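Project Updates | Automation | Interim Reports

Clamovport gripper comparison: progress to the end of August

Work this period covered the second round of bin picking with the KUKA arm. We ran 211 picks with each of the 2 grippers, the Tarau and the Itden, using the same red and green bars and the same metal bin for both. The Tarau missed 11 picks and the Itden missed 17.

Most of the Itden misses came from bars lying close to a wall, where the fingers could not open fully. The Tarau is narrower and had less trouble there, but it was slower to release.

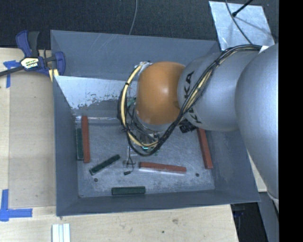 Cable routing took more time than planned. The bundle has to follow the wrist without pulling at the far corners, and we rerouted it before the Itden runs. The bin is now clamped to the table and its position marked with tape, so we can put it back in place after cleaning.

The Phí controller is installed but has not been compared with the current one. That work moves to the next period. We are not asking for a change to the budget. One spare set of fingers for the Itden is on order.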